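Clotthorpe Home Kitchen Recipe Archive
Progress report to the Filali Fund
Prepared by Anas Ragab, project lead
20 Apr 2020

Where we are

We are past the halfway mark and I'm very happy with how this is going. The grant was for collecting, testing and typing up 1,000 family recipes from households in Clotthorpe and Stollby, and as of this report we have 899 in hand. Of those, 235 have been cooked at least once by someone other than the person who gave them to us. That second number is the one I care about most, and it is climbing faster now that the test cooks have found their feet.

The early recipes came in mostly on index cards and the backs of envelopes. Since the winter we've had a lot more by phone and email, which means less squinting and more follow-up questions. Brahim Tazi has taken over nearly all of the phone interviews. He is wonderfully patient with people who say "you just cook it until it's done," and he usually comes away with an oven temperature and a story about a wedding.

Collecting

Stollby was slow to start. We put a notice in the library newsletter and got two replies, both for the same lemon cake. What changed things was the bread. Brahim wrote a short piece asking how people's grandparents made their everyday loaf, and the answers poured in — flatbreads, potato bread, a rye that takes three days, a semolina loaf with anise that I have now made more times than I'd like to admit. Bread alone accounts for a big share of what we've gathered, and I'd love to give it a full chapter in the printed book.

Soups and preserves are also in good shape. We are thin on fish and very thin on anything fried. My guess is that people don't think of fried food as a recipe at all, so we've started asking for it by name in the interviews.

Testing

All testing has moved to home kitchens. Each cook gets a packet with the recipe as it was given, a blank sheet for timings and weights, and a stamped envelope to send it back. We ask for every amount in both cups and grams. It takes longer, but the results are so much more useful, especially with flour, where one contributor's cup turned out to be a large coffee mug!

The cooks have been generous with their notes. On the walnut cookies we had three sheets back with three different baking times, so we cooked that one again and wrote the recipe around color and smell, with the minutes given as a range. 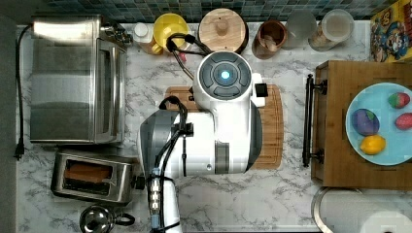

Typing and database

Every recipe is typed into Drumex, the catalog software we chose in the fall. It handles duplicate titles well (we have 7 entries called "Mother's Soup") and lets us tag by season, town and main ingredient. The printing side is weaker. Fractions come out badly on the page, and I've been fixing them by hand before anything goes to a tester. I have asked for a fix and will report back.

Original spellings and side comments stay in the record, in their own field. "Do not let Uncle stir this" is now permanently archived.

Budget

Spending is a little under plan. Travel has stopped completely, and postage has gone up to cover the testing packets. With your agreement, I would like to move the unused travel money into ingredients, as we've been repaying cooks for their groceries and that line will run out before the others do.

Coming up

The last of the collecting should be finished by July, with the fish and fried dishes first in line. Brahim is drafting the bread chapter now and I'll send it to you as soon as it's readable. I'm also choosing a dozen recipes for a small sample booklet, and if anyone at the fund would like to test one at home, please write and I'll put a packet in the mail.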